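4.3 Greiferkamera in Phetsri Control einrichten

Dieses Kapitel beschreibt die Einrichtung der Wahrnehmung für den Handgreifer.
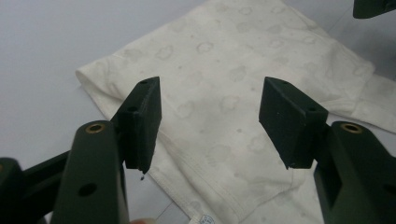 Abb. 12: Blick der Greiferkamera, beide Fingerspitzen über einem gefalteten Kleidungsstück

Voraussetzungen: Der Dienst Braltex muss laufen und der Greifer muss am Rechner angemeldet sein. Der Dienst hört auf Port 3733. Wenn dieser Port schon belegt ist, lesen Sie zuerst Kapitel 2.

1. Öffnen Sie das Menü Wahrnehmung und wählen Sie dort Neue Sitzung.
2. Stellen Sie die Bildrate auf 30 Bilder pro Sekunde.
3. Legen Sie ein gefaltetes Textil flach auf den Tisch und halten Sie den Greifer darüber. Beide schwarzen Fingerspitzen müssen im Bild sein, wie in Abb. 12.
4. Klicken Sie auf Maske lernen. Die Software trennt jetzt die Finger vom Hintergrund. Bewegen Sie den Greifer in dieser Zeit nicht; der Vorgang dauert etwa 30 Sekunden.
5. Prüfen Sie die Maske in der Vorschau. Sie soll die grünen Finger und die schwarzen Spitzen ganz bedecken, aber nicht den Stoff dazwischen.
6. Speichern Sie die Maske mit einem eigenen Namen, zum Beispiel ernby_links.

Hinweis: Helle Stoffe auf hellem Tisch haben wenig Kontrast. Wird die Stoffkante nicht gefunden, senken Sie den Wert edge_min in kleinen Schritten. Ein schwacher Aufdruck auf dem Stoff kann dann als Kante erscheinen. In diesem Fall schalten Sie den Filter Muster ignorieren ein.

Achtung: Nach jedem Wechsel der Fingerspitzen muss die Maske neu gelernt werden. Mit einer alten Maske berechnet der Planer die Öffnungsweite falsch.

Fehler 2404 (Finger nicht gefunden): Nur eine Fingerspitze wurde erkannt. Wiederholen Sie die Schritte 3 und 4. Kommt der Fehler wieder, senden Sie die Protokolldatei an Boonmee Saithong, Support Software.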